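Home | My tickets | Knowledge base | Contact

Ticket 652 – Orange tray: sticky residue and a smell after washing
Status: Closed
Opened by: Amarachi Ojo, Civden playroom
Assigned to: Lorcan Buckley, Landex equipment support
3 comments | Share 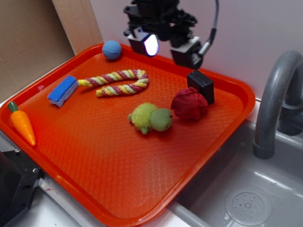

1. Problem as reported

The orange-red tray from the toy sink corner has a film on it that comes back after every wash. It is worst in the diamond pattern on the flat part. The rim wipes clean. Anything left on the tray picks up the film, and the soft toys have started to smell musty. The green turtle and the rope toy are the worst. The plastic carrot is fine once wiped.

We have had the tray since August. The film started a fortnight ago. We wash it at the end of each session with hot water and the usual liquid, then put the toys back on it.

2. First reply (Lorcan Buckley)

Thanks for the photo. Please answer these when you can:

– Which washing liquid, and how much of it?
– Is the tray dried with a cloth or left to drain?
– Is the blue sponge the one used on the tray, or is it a play item?
– Do the turtle and rope go back on while damp?

For now please keep the turtle and the rope off the tray. Leave the tray itself in use if you need it.

3. Answers from site (Amarachi Ojo)

Liquid is Claltness concentrate. Two people wash up on different days and neither measures it. Tray is left flat on the white worktop to drain. The sponge is used for both, the children have it during the session and we clean with it afterwards. Turtle and rope go back damp most days, yes.

4. Test one – rinse only

Asked the site to wash the tray once with plain hot water and no liquid, using a nail brush along the pattern in both directions. Yi-an Ma did this. The water foamed on the first two rinses with nothing added, so there was old liquid sitting in the grooves. Third rinse ran clear. Film gone when dry.

Tray then used as normal for one session and washed the usual way. Film back the next morning, lighter than before.

5. Test two – measured liquid

Concentrate measured at 8 ml to the bowl. Before this it was being poured straight on to the sponge. Tray stood on its edge against the wall to drain. No film after three sessions. Still a slight smell, which Yi-an traced to the sponge and not the tray.

6. Soft items

Ye-seo So took the turtle and the rope toy home and put them through a cool wash in a pillowcase. The turtle was dry by the next day. The rope took much longer, the middle of the braid stays wet when the ends feel dry. It needs hanging up, not laying flat.

The small blue ball was washed by hand and had no smell to begin with. The dark red ball was left out of the wash as we were not sure it would keep its shape. It was aired on the windowsill.

7. Fix

– Old sponge thrown away. One new sponge for play, one for cleaning, kept in separate places.
– Measuring cap tied to the Claltness bottle.
– Tray brushed along the grooves once a week and rinsed until there is no foam.
– Tray drained on its edge.
– Turtle and rope kept off the tray until fully dry.

8. Closing notes

Checked again after 16 sessions. No film, no smell. Dong-hyun Cho asked whether a smooth tray would be easier. It would be quicker to wipe, but things slide about on it more, so the site is keeping this one. Closed March 2024.

Reopen this ticket | Print | Back to list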